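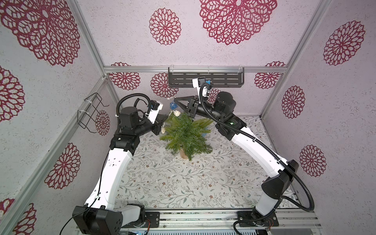 Leftover wallpaper is one of those things I can never throw out, and after we papered the hallway last February I had 2 rolls sitting in the closet making me feel guilty. So I started lining things with it! Drawers first, then the inside of the hutch, and then the little cubby where I keep my mixing bowls. A big print is lovely in a small space, like those dark crimson rosettes on pale lilac, though you do have to decide where the large ones will land before you cut.

Measure twice, leave an extra 2 inches on every side, and trim once the paste has set – a fresh blade makes all the difference. I wipe the shelves with vinegar and water the night before. For drawers I skip the paste and use four dabs of double-sided tape, so the paper lifts right out when I'm tired of it.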